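Brarnville play kitchen plan leaves parents with questions

2020-08-09

BRARNVILLE — The town's plan to put toy kitchen sets in its after-school rooms is moving ahead, and the price is still hard to square with what comes in the box.

The school board approved $2,286 last month for sets from Witix, a mail-order supplier. The company's brochure says sorting and serving pretend food "builds lifelong healthy habits." It cites no study. Asked for one, a Witix sales office sent a second copy of the brochure.

Despina Jurić, whose two children attend the Joly Street program, read the order form aloud at the meeting.

"It's plastic fruit and plastic plates," she said. "My kids like plastic fruit. I just want to know who decided it was a nutrition program."

The board's answer was that 39 children signed up for the program in January and that the old toys were worn out. Both things may be true. Neither explains why a separate line of $576 is marked "guidance materials," or what the guidance is. A board member said the materials would show children how to match foods to plates and set out a meal — something most four-year-olds manage without a manual.

Parnine, the next town over, bought similar sets two years ago. Its program office said children still use them but could not say whether anyone eats more fruit.
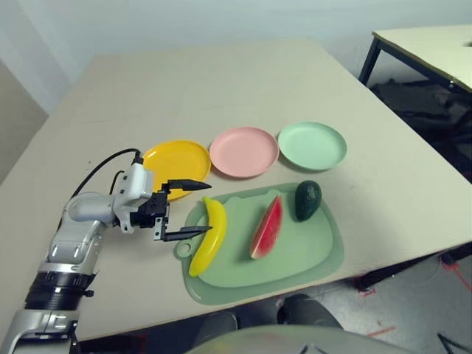
The toys themselves drew few complaints. Parents who spoke said a banana or a slice of watermelon on a cutting board would keep younger children busy for an afternoon, and that the pieces looked easy to wash. Their objection was to the claims, and to the $506 shipping charge, which the board has agreed to ask Witix about. No date has been set for a reply.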